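서랍 인수 기록

1. 인수 범위

2023년 6월 26일자로 공구 캐비닛 한 대의 관리 책임이 나에게 넘어왔다. 인수 서류는 두 장이었다. 첫 장은 캐비닛의 제원표였고 둘째 장은 서랍 내용물 목록이었다. 전임자의 서명은 둘째 장에만 있었다. 전임자는 지난해 10월에 Grerusley로 옮겨 갔고, 그 뒤로 이 캐비닛은 서류상 관리자가 없는 상태였다. 그 기간에도 서랍은 열리고 닫혔다. 목록은 갱신되지 않았다.

설치 장소는 Skimton 작업동 1층이다. 캐비닛 몸체는 회색 강재이고 그 위에 밝은색 집성목 상판이 얹혀 있다. 상판은 몸체보다 늦게 들어온 물건이다. 제원표에는 원래의 고무 상판이 그대로 적혀 있었고, 여백에 연필로 '목재로 교체, Stetard 납품분'이라고만 되어 있었다. 교체 날짜는 없었다. 나는 그 줄에 볼펜으로 밑줄을 긋고 옆에 확인 표시를 했다. 확인한 것은 상판이 목재라는 사실뿐이다.

인수의 기본 원칙은 간단하다. 적힌 것과 있는 것을 대조한다. 적혀 있는데 없는 것은 망실, 있는데 적히지 않은 것은 잉여로 분류한다. 둘 다 아닌 것은 보고서에 쓰지 않는다. 나는 이 원칙을 Turcotte에서 근무할 때 배웠고 그 뒤로 바꾸지 않았다.

대조는 오전에 시작했다. 서랍을 다 빼지 않고 반쯤 연 상태에서 앞줄부터 확인했다. 끝까지 열면 레일에 걸리는 하중이 앞쪽으로 몰리고, 무거운 공구가 든 서랍은 그 상태로 오래 두지 않는 편이 낫다. 앞줄은 목록과 일치했다. 가운데 줄도 순서가 바뀌었을 뿐 빠진 것이 없었다. 뒷줄은 손을 넣어 더듬어야 했다.
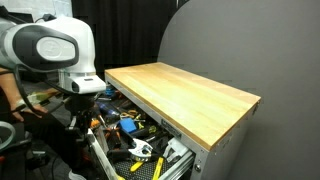
2. 망실 항목

뒷줄에서 4 mm 육각 렌치가 나오지 않았다. 목록에는 분명히 있는 항목이었다. 전임자의 글씨는 작고 획이 곧았는데, 이 항목만 글자가 조금 컸다. 잉크 색도 위아래 줄과 달랐다. 나중에 따로 써 넣은 것으로 판단했다.

육각 렌치는 값이 나가는 물건이 아니다. 망실로 처리하면 서류 한 줄로 끝난다. 다만 이 규격은 상판을 고정하는 볼트에 쓰인다고 목록 비고란에 적혀 있었다. 상판을 들어낼 일이 생기면 이 렌치부터 찾게 된다. 그래서 즉시 망실로 적지 않고 '보류'라고 적었다. 보류는 원칙에 없는 분류다.

나는 전임자가 남긴 점검 장부를 읽기 시작했다. 표지가 두꺼운 공책이었고, 앞부분은 일반적인 내용이었다. 레일 윤활, 손잡이 조임, 잠금쇠 작동 여부. 중간부터 기록의 성격이 달라졌다. 매번 같은 측정이 반복되었다.

서랍 삽입 깊이 498. 이상 없음.

다음 장에도 같은 줄이 있었다. 그다음 장에도 있었다. 단위는 생략되어 있었으나 밀리미터로 보아야 맞다. 제원표의 삽입 깊이는 이보다 컸다. 차이는 손톱 두께 정도여서 일반 사용자는 느끼지 못한다. 그러나 장부를 쓰는 사람이라면 '이상 없음'이라고 쓸 수 없는 차이다. 제원표와 다른 값을 재고, 다르다는 것을 알면서, 이상 없음이라고 반복해 적었다. 측정 오류라면 값이 흔들려야 한다. 이 값은 한 번도 흔들리지 않았다.

나는 길이 1000 mm 강철자를 꺼내 직접 쟀다. 서랍을 끝까지 밀어 넣고 앞판과 몸체의 간격을 먼저 재고, 다시 빼서 바닥판을 따라 쟀다. 계산한 값은 장부와 같았다. 세 번 반복했고 세 번 모두 같았다.

원인으로 생각할 수 있는 것을 적어 보았다. 레일 변형. 앞판 교체. 뒤판의 이물. 레일은 곧았고 앞판에는 교체 흔적이 없었다. 뒤판은 서랍을 완전히 분리해야 볼 수 있었다. 분리하려면 먼저 상판 쪽을 조금 들어 레일 고정부에 접근해야 했고, 그 작업에는 4 mm 렌치가 필요했다.

여기서 나는 점심을 먹으러 갔다.

3. 상판의 기준점

오후에는 상판을 먼저 기록하기로 했다. 목재 상판은 강재와 달리 습도에 따라 치수가 변하므로, 분해 전에 상태를 남겨 두지 않으면 나중에 비교할 값이 없다. 측정을 하려면 기준점이 있어야 한다. 가공된 모서리는 앞쪽이 둥글려져 있어서 자를 대는 사람마다 시작 위치가 달라진다.

장부에서 전임자는 뒤쪽 왼편 모서리 가까이에 있는 작은 옹이를 기준점으로 썼다. '옹이에서 좌변까지', '옹이에서 후변까지'와 같은 식이다. 처음에는 편법이라고 생각했다. 옹이는 도면에 없다. 같은 제품을 다시 주문해도 같은 자리에 옹이가 오지 않는다. 그런데 이 상판 한 장만 놓고 보면 그것만큼 확실한 점이 없었다. 연필 자국은 닦이고 스티커는 떨어진다.

조명도 문제였다. 작업면의 조도는 약 1000 럭스로 관리하게 되어 있고 실제로도 그 부근이었으나, 상판 오른쪽에 빛이 강하게 반사되어 그 구역의 나뭇결은 읽을 수 없었다. 나는 반사 구역을 '판독 불가'로 표시하고 왼쪽만 기록했다. 검은 커튼을 더 당겨 보았지만 반사의 위치는 변하지 않았다. 광원이 커튼 쪽에 있지 않다는 뜻이다. 커튼은 원래 자리로 돌려놓았다. 밑단이 바닥에 조금 끌리는데, 길이를 줄이라는 지시는 장부 어디에도 없었다.
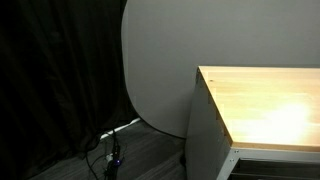

옹이를 기준으로 쓰는 것은 인정할 수 없다는 회신이 Grerusley에서 왔다. 기준점은 도면에서 확인할 수 있는 점이어야 하고, 기존 장부의 상판 측정값은 전부 참고치로 강등하라는 내용이었다. 서랍 깊이에 대해서도 한 줄이 있었는데, 그 항목은 건드리지 말고 이상 없음으로 두라고 했다.

나는 회신을 두 번 읽었다. 앞의 지시에는 근거가 붙어 있었고 뒤의 지시에는 없었다. 발신란에는 부서 이름만 있고 사람 이름이 없었다. 본문의 숫자는 내가 보낸 질의서에서 옮겨 적은 것이었다. 그러나 나는 질의서에 서랍 깊이를 쓰지 않았다. 상판의 기준점만 물었다.

회신은 인쇄해서 장부에 끼웠다. 기준점 지시는 따르기로 했다. 측정표의 상판 부분에 '참고치'라고 적고 날인했다. 서랍 항목은 그대로 비워 두었다.

4. 분해

4 mm 렌치는 옆 작업동에서 빌렸다. 대여증에 용도를 적는 칸이 있어서 '상판 고정부 점검'이라고 썼다. 사실과 다르지 않다.

볼트는 예상보다 가볍게 풀렸다. 오래 잠가 둔 볼트는 첫 회전에서 저항이 있고 소리가 난다. 이 볼트들은 그런 저항이 없었고, 머리의 육각 홈에 마모가 있었다. 여러 번 풀고 잠근 홈이다. 나는 이것도 적었다. 적고 나서 보니 장부의 점검 주기와 관련이 있을지 모른다는 생각이 들었으나, 생각은 적지 않았다.

상판의 왼쪽을 받침목 두께만큼 들었다. 레일 고정부가 드러났다. 고정쇠를 젖히고 서랍을 앞으로 당기자 끝까지 빠져나왔다. 내용물의 무게 때문에 한 번에 들 수 없어서 공구를 먼저 천 위로 옮겼다. 순서는 목록의 순서를 따랐다.

서랍이 빠진 자리는 깊고 어두웠다. 손전등을 비추니 몸체 뒤판의 안쪽 면에 가로로 길게 붙은 것이 있었다. 육각 렌치였다. 양 끝이 검은 절연 테이프로 고정되어 있었고 테이프의 가장자리는 반듯하게 잘려 있었다. 떨어져서 끼인 물건이 아니다. 렌치와 뒤판 사이에는 접은 종이가 있었다. 서랍은 닫힐 때마다 이 렌치의 옆면에 닿아 멈추고 있었던 것이다.

나는 테이프를 한쪽만 뗐다. 종이를 꺼내 펼치는 데는 그것으로 충분했다. 줄이 쳐진 종이였고 장부와 같은 공책에서 뜯은 것으로 보였다. 글씨는 작고 획이 곧았다.

서랍이 끝까지 들어가면 뒤판이 울린다. 밤에 위층까지 들린다. 고무를 대면 삭아서 가루가 떨어진다. 렌치는 삭지 않는다. 필요하면 떼어 쓰고 같은 자리에 다시 붙일 것. 깊이를 재면 제대로 붙였는지 알 수 있다.

그 밑에 한 줄이 더 있었는데, 다른 필체였다.

확인함. 조용함.

서명은 없었다. 위층은 현재 Turcotte의 서고이고 밤에는 잠겨 있다. 그 전에 어떤 용도였는지는 작업동 배치도를 찾아보면 나올 것이다. 배치도는 서고에 있다.

5. 시험

종이에 적힌 내용은 검증할 수 있는 내용이었으므로 검증했다. 렌치를 완전히 떼고, 서랍을 조립하고, 공구를 전부 되돌려 넣은 다음 평소의 힘으로 닫았다. 소리가 났다. 금속판이 한 번 울리고, 울림이 상판의 나무를 타고 올라와 손바닥에 닿았다. 울림이 끝날 때까지의 시간은 재지 않았다. 재려고 했으면 잴 수 있었을 것이다.

두 번째는 천천히 닫았다. 소리가 작아졌을 뿐 없어지지는 않았다. 서랍을 다시 빼고 렌치를 제자리에 대고 새 테이프로 고정했다. 종이도 도로 넣었다. 종이의 두께가 깊이 값에 포함되기 때문이다. 세 번째로 닫았을 때는 레일이 구르는 소리만 났고, 끝에서 앞판이 멈추었다.

자를 대 보니 498이었다.

고정부를 잠그고 상판을 내렸다. 볼트의 조임 순서는 대각선으로 했다. 옹이에서 좌변까지의 거리도 한 번 더 쟀다. 참고치로 강등된 값이어서 의무는 없었으나 상판을 움직였으니 전후 비교가 필요했다. 값은 장부의 마지막 기록과 같았다.

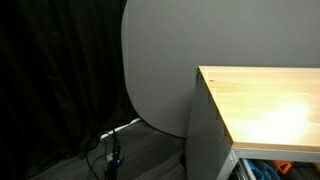
6. 결과의 기재

남은 것은 분류였다. 4 mm 육각 렌치는 목록에 있고 캐비닛 안에도 있다. 따라서 망실이 아니다. 그러나 목록상의 위치는 서랍 뒷줄이고 실제 위치는 몸체 뒤판이다. 위치 불일치로 적으면 시정 조치가 붙고, 시정 조치가 붙으면 누군가 와서 렌치를 서랍 안으로 옮긴다. 종이는 목록에 없으므로 원칙대로면 잉여다. 잉여는 반출 후 폐기한다.

보류라고 적은 줄을 지우고 '있음'이라고 썼다. 위치란에는 캐비닛 이름만 썼다. 위치란에 어느 정도까지 자세히 써야 하는지는 규정에 없다. 종이에 대해서는 부속품란을 만들어 '간격재, 지류'라고 적었다.

그다음 장부를 폈다. 전임자의 마지막 기록 아래로 빈 줄이 이어져 있었다. 나는 날짜 칸을 채우고 레일 윤활과 잠금쇠 작동 여부를 적은 뒤 다음 줄로 내려갔다.

서랍 삽입 깊이 498. 이상 없음.

Grerusley에는 처리 결과를 두 줄로 보냈다. 상판 기준점은 지시대로 변경하였음. 서랍 항목은 변경 사항 없음. 답신은 퇴근 전에 왔고 접수했다는 말만 있었다. 빌린 렌치는 옆 작업동에 반납하고 대여증을 돌려받았다. 반납 확인란에 도장을 찍던 쪽에서 상판은 괜찮으냐고 물었고, 나는 괜찮다고 답했다.

다음 점검은 10월로 잡았다. 절연 테이프 한 롤을 소모품으로 신청해 두었다.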